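Print this page | E-mail this page

Jarach Baking and Sweet Things Club
Minutes of the winter planning meeting
14/12/2023, by Şükran Keskin, minutes secretary

Present: Danang Majimbun (chair), Evaristo Galindo, Erick Mutiso, Selim Uçar, Şükran Keskin (minutes), and a very good turnout of members, including three new faces who all brought cake. Welcome!

1. Minutes of the November meeting

Agreed, with one correction. The ginger parkin was made by Selim and not by Erick, and Erick would like it known that he only ate it.

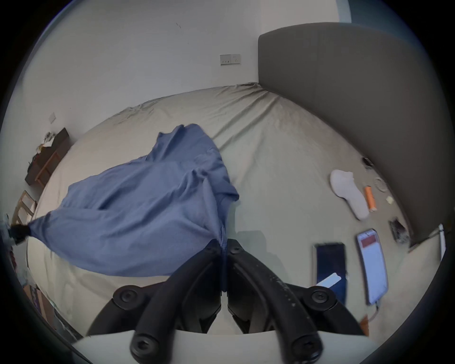
Reading time: 5 minutes

2. Matters arising

The spare oven thermometer has been found in the tin with the piping nozzles. Evaristo has now tested both club ovens with it. The left one runs hot at the back, so anything delicate should go on the middle shelf and be turned halfway through. The right one is spot on. Danang will stick a note on the left one.

The big stand mixer is back from Coşkun with a new dough hook and sounds lovely.

3. Gift box sale

This was the main business of the evening and we had a wonderful time with it. Last winter we sold 93 boxes. Danang proposed that we aim for 100 this time, and that was carried with no votes against.

Each box will hold one kind of fudge, one kind of biscuit, a bag of snack mix and something with nuts in it. A nut-free box will be made on a separate day, before any nuts come into the kitchen. Selim asked that the nut-free boxes have a different coloured ribbon so that there can be no mix-ups on the stall. Agreed, green for nut-free and red for the rest.

Tasting then took place. We had:

Cranberry and white chocolate fudge (Erick). Very smooth, cuts cleanly, and the cranberries stop it being too sweet. People went back for this one. In.

Salted pretzel bark (Selim). Gorgeous crunch, though the pretzels had gone a little soft by the second plate. Selim thinks coating both sides in chocolate will sort it out and will try again. In, if the second batch holds up.

Orange and cardamom shortbread (Şükran). I left the room for the discussion and came back to an empty plate, so I am taking that as a yes. In.

Peppermint popcorn (Evaristo). Opinion was split. Some of us adored it and some thought it was like eating popcorn after brushing your teeth. Evaristo took this very well and will halve the peppermint.

Spiced snack mix (Danang). Cereal squares, toasted seeds, sultanas, brown sugar, butter, cinnamon and a pinch of cayenne, baked low and stirred every ten minutes. Absolutely brilliant. There was a long talk on whether it needs the cayenne at all, and the vote was to keep it but say so on the label.

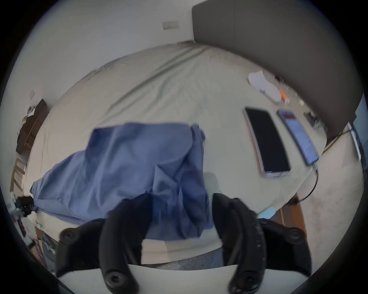 The mix does clump if it is bagged warm, so whoever bakes it must spread it on trays and leave it for a full hour before it goes anywhere near a bag. Erick pointed out that we have only four trays and that they will all be full of shortbread. Two members offered to lend trays from home - thank you both - and names should go on the bottom in marker pen.

4. Ingredients and costs

Evaristo has compared prices. Tomico will do the chocolate in large bags at a better rate than we paid last winter, as long as we order 30 bags or more in one go. Agreed to order 30. Butter to be bought nearer the time, as fridge space is tight. Sultanas, seeds and cinnamon are already in the cupboard and well within date.

Boxes and ribbon: we have nearly 40 boxes left over, all flat and in good condition. Evaristo to buy the rest in the same size so the stall looks smart.

5. Labels

Every box needs a full list of what is in it, with allergens in bold. Şükran to type these up once the recipes are final, which means no more tinkering after the next baking session, please. (Selim, this is aimed at you and your bark, with love.)

6. Beginners' evening

Erick reported on the first beginners' evening, which covered caramel. Everyone went home with a jar, and the one pan that caught was saved with a long soak. He would love to do another on tempering chocolate and asked for two helpers. Several hands went up at once. Erick to choose a date that keeps clear of choir practice.

7. Recipe booklet

Danang showed a draft of the club booklet, which is going to be called Prokulance after the name our founding members gave their first toffee. It looks terrific. Members were asked to check their own recipes for spoon sizes and oven settings. Selim's parkin currently asks for two cups of treacle and one of nothing, so that page needs another look.

A short talk followed on whether to give weights in ounces as well as grams. Grams first, ounces in brackets.

8. Any other business

Please take home your own tea towels. The pile by the sink has grown again.

A member asked if we could try a savoury month. There was real interest in this, with cheese straws and seeded crackers both mentioned. To go on the list for the next meeting.

Thanks were given to Evaristo for the mulled apple juice.

Actions

Danang: oven note, booklet corrections
Evaristo: chocolate order, boxes and ribbon, milder popcorn
Erick: date for the tempering evening
Selim: second batch of bark, parkin recipe
Şükran: labels

The meeting closed once the last of the fudge had gone. The next one will be in the same room at the usual time, and new members are very welcome to come along and taste.

Contact the minutes secretary | © Jarach Baking and Sweet Things Club | Back to top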